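Ternel 桌面示教数据集 说明文档

手持夹爪采集,双手,桌面小物件。先看一眼再决定要不要下载,整包不小。
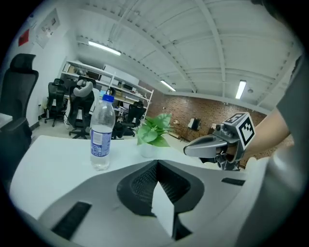
我先说清楚这份东西是干什么用的。Ternel 是我为了训练桌面操作策略攒的一批人手示教数据,全部用两只手持夹爪录的,没有用机械臂拖动,也没有用主从遥操作。之前我在 Hukeck 那套遥操作台上录过一阵子,手柄延迟倒还能忍,最烦的是录一条要歇半天,录完手腕发僵,动作也越来越假,一看就是人在伺候机器。换成手持之后顺多了,拿起来就夹,夹完就放,动作速度接近平时收拾桌子的样子(我自己觉得差不多是平时的七成,没认真量过)。

现在放出来的是第 2 版,共 1,604 条示教。第 1 版四月份在小范围里发过,如果你手上还有那个包,请直接删掉,时间戳有问题,后面会讲。

目录结构

解压之后大概长这样:

ternel/
 episodes/ 每条示教一个文件夹,按流水号命名
 calib/ 两只夹爪的相机内参、手眼外参、开合量标定
 splits/ 训练和验证的划分列表
 tools/ 几个读数据用的小脚本
 CHANGES.txt

每个 episode 文件夹里有左右两路视频、两份位姿轨迹、两份夹爪开合量,外加一个 meta.json。左手是 left,右手是 right,按操作人自己的左右算。这句话我在第 1 版里没写,结果收到好几封邮件问我是不是标反了……没反,是我没写!

任务内容

任务都是很日常的桌面整理,分成 13 类。挑几类说说:

把瓶子从桌子一侧挪到另一侧,立着放,不许倒。
把小盆栽移到瓶子旁边,盆底要放平。
一只手扶住容器,另一只手往里放东西。
左手夹起来,在半空交给右手,再由右手放下。
把横躺的瓶子扶正。

交接那一类是我最喜欢的,也是最难录的。两只夹爪靠得近的时候互相挡视线,标记块有时候会被自己的手腕遮住,位姿就会跳一下。我把跳得太厉害的都剔了,轻微的保留,在 meta.json 里用 pose_quality 标成 fair。你要是做双手策略,建议先只用 good 的跑通,再慢慢加 fair 的进来。

瓶子类物体里有透明的塑料瓶,这个我是故意留的。透明东西的深度估计基本上是一场灾难,但真正部署的时候总会碰到,躲不掉。瓶里水量有多有少,没有单独标注,所以别拿这份数据去做重量相关的实验,会很痛苦。

怎么录的

流程说起来挺土的。每次开录之前,先把两只夹爪放在桌上静置几秒,让位姿跟踪稳定下来;然后双手拿起,在桌面上方慢慢画个八字,再回到起始位置。这一段也留在原始视频里,读数据的时候可以用 trim_start 跳过去,脚本默认就是跳的。

然后做一次开合同步:左右夹爪同时快速捏两下。后处理靠这两下来对齐开合量和视频。捏得太慢对不准,捏得太轻又看不出来,我自己练了好几天才捏得像样。如果你打算按同样的格式补录数据,请务必重视这两下,真的,我为这个返工过一整个下午。

任务开始后就正常做。失败的也录,掉了就掉了,捡起来接着做的标成 recovered,放弃的标成 failed。我知道很多数据集只留成功的,可我训下来觉得带恢复动作的那部分特别有用,模型至少见过东西歪掉以后该往哪儿够。failed 的单独放在一个列表里,默认不进训练集。

单条最长允许 3,000 帧,超过就截断重录。这个上限没什么深奥的道理,是我那台机器写盘写到后面会开始丢帧,索性卡死一个数。

背景我没有清场。房间里该有椅子有椅子,该有架子有架子,灯也是普通的顶灯。一开始我想过挂块幕布,录了一小批对比,策略在幕布前表现漂亮得很,幕布一撤就犯傻,于是那批全扔了。

位姿和坐标系

位姿是夹爪末端在世界坐标系下的六自由度位姿,平移用米,旋转用四元数,顺序是 x y z w。再强调一遍,w 在最后。世界坐标系原点定在每条示教第一帧左夹爪的位置,z 轴朝上。右夹爪的位姿也换算到了同一个坐标系里。

如果你只关心相对动作,用 tools 里的 to_relative 转一下就行,我自己训练时也是用相对的。绝对位姿跨不同条示教没有可比性,千万别直接拼在一起求均值,出来的归一化参数会很离谱。

开合量归一化到零和一之间,零是完全闭合。夹爪手指是弯的,捏不同粗细的东西时接触点会变,所以开合量和物体宽度不是线性关系。calib 里有一张查找表,凑合能用,想要精确宽度的话得自己重新标。

读数据

最省事的办法是用自带脚本:

python tools/read_episode.py --root ternel --id 流水号 --trim_start

它会吐出对齐好的图像、位姿和开合量。想转成别的训练框架的格式,用 tools/convert.py,目前支持我自己用的 Cadwaladr 格式和普通的 HDF5。Cadwaladr 的加载器读得快一些,但内存占得多,机器小的话老老实实用 HDF5 吧。

划分是按录制批次分的,同一批次不会同时出现在训练集和验证集里。我试过随机划分,验证损失好看得不得了,上机一塌糊涂,大家应该都懂那种心情。

已知问题

第 1 版的右路时间戳整体偏了一截,原因是采集程序启动时两路相机没有等齐。第 2 版重新对齐过,我逐批抽着看了,目前没再发现明显错位。

有些视频里靠近灯管的位置会过曝,夹爪抬高时尤其明显。曝光是锁死的,我宁可要一点过曝,也不想要忽明忽暗。

夹爪自己的机身会占掉画面下方不小的一块。训练时可以遮掉,也可以不管。我两种都试了,差别不大,后来就懒得遮了。

软件里的左右镜像增强请关掉!两只夹爪的安装并不完全对称,镜像之后位姿要跟着改,图像里的机身样子也对不上。要做的话自己写,写好了欢迎发给我。

高反光的金属物件录得很少,布料完全没有。别指望拿这个去训练叠衣服。

上机情况

我把用这批数据训出来的策略放到 Rurnell 双臂台上跑过,手指用的是同款。挪瓶子和移盆栽都挺稳,起始位置换一换也能应付;交接这一类还差口气,常见的毛病是右手到早了,在那儿干等,左手一慢它就提前合上。我怀疑跟推理延迟有关,手持录的时候人是没有延迟的,搬到臂上就得把这段补回来。现在的做法是在动作序列里往前跳几步再执行,好了一些,还没调完。

另外提醒一句,人手拿着夹爪能做到的姿势,机械臂不一定够得着。tools/check_reach.py 可以拿你的臂型描述文件跑一遍,把超出工作空间的条目列出来。我第一次没跑这个就直接回放,肘部差点怼到桌沿上,心跳到现在还记得。

隐私与使用

视频里会拍到操作人的手和前臂,所有参与录制的人都同意公开。脸拍进去的片段已经删掉,声音没有录。要是你翻到漏网的,请告诉我流水号,我会尽快处理并更新列表。

研究和教学随便用,商用请先写信问我。引用的时候写数据集名字和版本号就够了,版本号别省,两版的结果没法放在一起比。

更新记录

6月9日(周二):第 2 版。右路时间戳重新对齐;新增 pose_quality 字段;failed 条目移到单独列表;补上左右手的说明。

四月:第 1 版,已撤回。

接下来想做的是补录交接类,尤其是两只手一高一低的那种,现在的样本几乎都是平着递的。有人愿意一起录的话,夹爪的装配图和采集程序我可以发给你,邮箱在仓库首页。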